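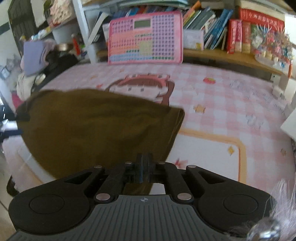
A pink-and-white checked tablecloth with a piece of dark olive-brown fabric spread on top.

Tablecloth

A tablecloth is a sheet of cloth or other flexible material laid over a table. It may cover the whole top and hang down on all sides, or cover only part of it. Tablecloths are used to protect the surface, to hide a worn or plain table, to deaden the noise of dishes and to mark a meal or event as formal. Related items include the table runner, the place mat, the napkin and the undercloth. Together with towels and bed sheets they are traded as household linen, a term which has stayed in use although much of the cloth sold under it contains no flax.

Contents
1 Materials
2 Weave and pattern
3 Sizes and drop
4 Edges
5 Undercloths
6 Care
7 Regional production
8 See also

Materials

Linen was for a long time the usual fibre for good tablecloths in Europe. It takes up water readily, withstands hot washing and becomes smoother with use. Its main fault is poor recovery from creasing: a linen cloth that has been folded in a cupboard keeps the fold lines until it is damped and ironed.

Cotton is cheaper to spin than linen and is softer when new. It shrinks more on the first wash, and makers therefore either pre-shrink the cloth or cut it oversize. Mercerised cotton has been treated with caustic soda under tension, giving it more shine and a stronger hold on dye.

Polyester and polyester-cotton blends are common in catering. They dry quickly and need little ironing. Pure polyester absorbs poorly, so that spilt liquid tends to run across the cloth to the edge of the table. Some grades of spun polyester have a hairy yarn that holds more liquid and feels closer to cotton.

Oilcloth was originally a cotton or linen base coated with boiled linseed oil. Most cloth now sold under that name is cotton or polyester coated with PVC or acrylic. Coated cloths are wiped clean and are not normally washed in a machine. They stiffen in the cold and may crack along sharp folds, for which reason they are kept on a roll.

Paper tablecloths are made either from embossed tissue or from airlaid paper, which is thicker and has a feel nearer to that of cloth. Both are thrown away after use.

Weave and pattern

Plain weave, in which each weft thread passes over one warp thread and under the next, is used for most everyday tablecloths. It is firm and cheap, and has no right or wrong side unless it has been printed.

Damask is a figured weave in which the pattern is formed by the contrast between a warp-faced and a weft-faced satin. In a white damask both sets of threads are the same colour, and the pattern shows only through the way light falls on it. The figure appears in reverse on the back of the cloth.

Checked patterns may be woven or printed. In a woven check, coloured and white threads alternate in bands in both warp and weft. Where a coloured band crosses a coloured band the square is of full strength; where coloured crosses white it is a half tone; where white crosses white it is left plain. A two-colour check of this kind with bands of equal width is called gingham. A printed check copies the effect with ink on one face, and can usually be told from a woven one by turning the cloth over - the reverse of a print is paler.

The following terms are in general use:
Gingham: an even check in white and one colour, normally plain weave.
Windowpane: thin lines forming large open squares.
Tattersall: thin lines in two or more colours, forming small squares on a light ground.
Huckaback: a weave with short raised floats, absorbent, also used for hand towels.
Jacquard: any figured cloth woven on a loom with a jacquard head, damask included.

Checks are widely used on kitchen and café tables. Small stains are less easily noticed on them than on plain white, and the lines of the check serve as a guide when the cloth is being squared up to the table. A cloth woven slightly out of true, a fault known as skew or bow, shows up much more plainly in a check than in a plain colour.

Sizes and drop

The length of cloth hanging below the edge of the table is called the drop or overhang. The width of a rectangular cloth is found by adding twice the drop to the width of the table, and the length in the same way. For a round table, twice the drop is added to the diameter.

A short drop, ending above the seat of a chair, is usual for everyday meals. A longer drop is used at formal dinners, and a full drop reaching the floor is used for buffet and display tables where people do not sit. Floor-length cloths are commonly cut a little short to keep the hem clear of the ground.

A square cloth laid on a square table at an angle of 45 degrees leaves the corners of the table bare. This arrangement is common where a second cloth is laid over a first, the upper one being called an overlay or slip cloth. The overlay takes most of the soiling and can be changed between sittings.

Wide cloths need a wide loom. Before such looms were common, large cloths were made by joining two or more lengths with a flat seam. Where the cloth was checked or striped, the seam was placed along a line of the pattern.

Edges

The simplest finish is a single turned hem with a row of machine stitching. A double hem hides the raw edge and wears better. At the corners the hem may be folded square, which leaves a thick block of cloth, or mitred, which removes the extra layers along a diagonal line.

Hemstitching is made by drawing out several threads parallel to the edge and binding the remaining ones into small groups. An overlocked edge is quick to make and is found on cheaper catering cloths. Coated cloths do not fray and are often sold with a cut edge, or bound with tape.

Undercloths

An undercloth, also called a silence cloth or table felt, lies between the tablecloth and the table. It may be made of felt, brushed cotton or foam-backed vinyl. It deadens sound, gives some protection from heat and keeps the upper cloth from sliding. It is cut to the size of the table top, or slightly larger with an elastic edge.

Care

White linen and cotton may be washed hot. Coloured cloths are washed cooler to limit loss of dye. Wine and fruit stains are rinsed in cold water before washing, and candle wax is scraped off once hard, the remainder being drawn into absorbent paper with a warm iron. Starch is added in the last rinse or sprayed on before ironing. It stiffens the cloth and gives some resistance to soiling, but starched linen should not be stored for long periods, as it may crack at the folds and can attract silverfish.

Damask is ironed damp, first on the back and then on the face. Long-term storage on a roll is preferred to folding.

Regional production

In Herotska, tablecloth weaving was carried on in small sheds along the river, with 112 looms listed in the town's trade register at its height. Output was mostly of checked cotton in red, blue and pink. The largest of the firms, Vandenberghe, employed nearly 700 people and also ran a bleaching ground at Selline. Its pattern books hold 922 numbered designs, of which more than half are checks or stripes.

Weaving at Herotska ended when the last shed was converted to storage. The Vandenberghe pattern books passed to the textile museum at Selline, which has 2,000 items of household linen and shows part of the collection each September. The trade name Fikuvance, first used for a coated check sold by the metre, has continued in use for imported cloth.

See also
Doily
Gingham
Napkin
Oilcloth
Table runner

This page was last edited on 2019-11-21.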